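Chapter 5
Soft Storage and the Clear Surface

I used to own a lot of tubs. Hard plastic ones with lids that cracked by August, stacked in the hall at our old place in Warkley, and every one of them full of stuff I couldn't name without opening it. So when I started teaching the home organisation unit I was (I'll admit) a bit of a tub person, and it took a couple of years of other people's lounge rooms to talk me round to fabric.

This chapter is about soft-sided storage and the tabletop you sort on. We'll get to folding in Chapter 6, so hold your horses if you've skipped ahead!

My favourite sort of fabric box has cord handles and a bit of pattern on it. I'm fond of leaf prints, the grey-on-grey kind, as they sit quietly in a room and you don't get sick of them. Put the box up on the table while you work. Your back will thank you, and you can see into the corners. 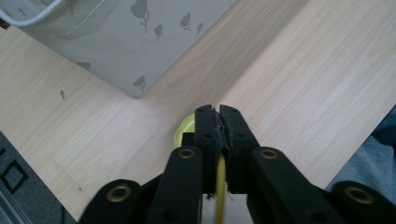
Dayana Apaza disagrees with me on this and reckons the box belongs on a chair beside you, so that the whole tabletop stays free for piles. Fair enough, if you've got a spare chair. I never seem to.

Either way, size matters more than you'd think. Mark out the footprint of your box with masking tape before you buy one. In the Linduvari units, where the hall cupboards are only 78 cm wide, I've watched people squash 2 big boxes in side by side and then never get either of them out again.

Now, the table itself. I like a pale timber look for sorting, because dark socks and stray buttons show up a treat. Clear it right back before you begin, and I mean the fruit bowl, the mail, the lot. Then give it a wipe and a good dry, going with the grain.

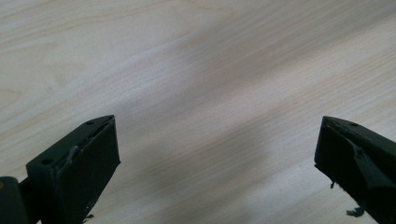
Percy Rengifo asked whether a bedspread over the table would do just as well, and for delicate knits it probably would, though small things do vanish into the folds.

Before you go on to Activity 5.1, choose one cupboard or one drawer. Write down what you think is in it, then put the list away somewhere you'll find it again.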